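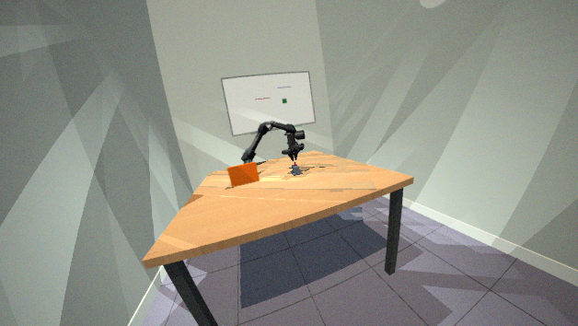
Nokanis Robotics, Working Group on Safe Practice

Nokanis publishes good practice rules for testing robot arms in simulation

October 2021

Nokanis has today published a set of good practice rules for teams that test robot arms in simulation before they move to a real cell. The document has 34 pages and is free to download from our website.

Many small companies now prepare their pick-and-place tasks on a simulated table, with one arm and one or two simple blocks. The results are often used later in the risk assessment of the real machine. Until now, each team has decided by itself what it writes down about such tests.

The new rules contain 11 points. They ask the team to record the position of the robot base, the size of every object, the height at which the gripper stops above the object, and the speed limit of each joint. Colours and markers used in the simulation must be explained in the test report. A simulated test can support a safety decision, but it cannot replace the check on the real equipment.

"We wanted a text that an engineer can read in one afternoon," says Merle Gilchrist, who leads the working group. "In April we sent the draft to our partners at Coughlan and Justberg, and their comments made it shorter."

The rules were tried during 9 weeks at the Plorunwood test site. A second edition is planned, with a chapter on cells where 2 arms share the same table.

Comments on the text can be sent to the working group through the contact form.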